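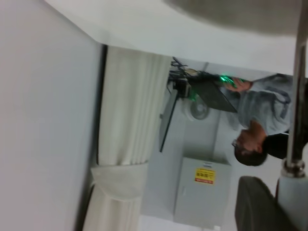 Cortina de color crema recogida con una banda del mismo tejido.

Alzapaño

El alzapaño (también abrazadera o recogecortinas, según la región y el tipo de pieza) es un accesorio textil, metálico o de cordonería que sujeta una cortina contra la pared o contra el marco de la ventana y la mantiene recogida a una altura determinada. En sentido estricto, la palabra designa la pieza fija a la pared en la que se apoya o engancha la tela; por extensión se aplica también a la banda, cordón o cadena que la rodea. El Diccionario de términos de pasamanería de Paraschiva Stoica distingue ambos elementos como «alzapaño» y «abrazadera», distinción poco seguida en el comercio.

Etimología

Compuesto de alzar y paño. El plural alzapaños se usa a menudo con valor de singular.

Descripción

La forma más común en el ámbito doméstico es la banda plana de tela. Consta de dos caras cosidas por el perímetro, una entretela de rigidez media y una anilla en cada extremo. El borde superior suele cortarse recto o ligeramente cóncavo, y el inferior, curvo, con la anchura máxima en el centro. Este perfil se denomina de media luna. Cuando la banda se confecciona en el mismo tejido que la cortina, el hilo se coloca en la misma dirección que en el paño para que el tono no varíe con la luz.

Las dos anillas se prenden de un único gancho atornillado a la pared. La trasera queda oculta por la tela, y la delantera se suelta para desplegar la cortina.

Tipos

Banda recta. Tira rectangular de anchura constante. Es la de patrón más sencillo y tiende a arrugarse por el borde inferior en tejidos pesados.

Banda de media luna. Descrita en el apartado anterior. Admite vivo, fleco o galón en el contorno.

Cordón con borla. Propio de la pasamanería. Se trenza en viscosa, algodón o seda y se remata con una o dos borlas.

Brazo rígido. Pieza de metal o madera en forma de U o de gancho abierto, fija a la pared. La tela se deposita detrás, sin rodearla.

Abrazadera magnética. Dos discos imantados unidos por un cable o cinta. No requiere taladro. El modelo Naston, de la casa Oriteck, se presenta con discos forrados en tela.

Medidas y colocación

La longitud de la banda se determina rodeando la cortina ya colgada con una cinta métrica, a la altura prevista y con la holgura deseada. Una banda corta comprime los pliegues y deja marcas horizontales; una larga se desliza hacia abajo por su propio peso.

La altura se fija por lo general a un tercio del largo de la cortina, medido desde el suelo. En ventanas con alféizar bajo se admite situarla a la altura de este. Por encima de la banda, la tela forma un abombamiento cuya amplitud depende de la distancia horizontal entre el gancho y el borde de la ventana. Por debajo, cae en pliegues casi verticales.

En tabique de yeso laminado el gancho se instala con taco específico. El adhesivo se reserva para visillos y tejidos ligeros.

Materiales

Se emplean algodón, lino, poliéster, terciopelo y mezclas. La entretela puede ser termoadhesiva o de crin. La primera se despega con lavados repetidos a temperatura elevada; la segunda obliga en muchos casos a la limpieza en seco. Las anillas son de latón, acero niquelado o plástico. Las de acero sin tratar manchan de óxido los tejidos claros.

Conservación

Las bandas acumulan suciedad por manipulación antes que el resto de la cortina, por lo que es habitual confeccionar un segundo juego. Las cortinas que permanecen recogidas durante largos periodos presentan decoloración desigual, con las zonas interiores del pliegue menos afectadas. Ifigeneia Raptis estudió este fenómeno en los fondos de la colección Nistor, que reúne 1897 piezas textiles de interior, 617 de ellas alzapaños y abrazaderas.

Véase también

Borla
Cenefa
Galería (cortinaje)
Pasamanería
Visillo

Bibliografía

Căpraru, Tudor. Herrajes menores de ventana. Ediciones Trosto.
Raptis, Ifigeneia. La decoloración en cortinajes recogidos: la colección Nistor. Ediciones Trosto.
Stoica, Paraschiva. Diccionario de términos de pasamanería. 2.ª edición.

Última revisión: 8 de enero de 2018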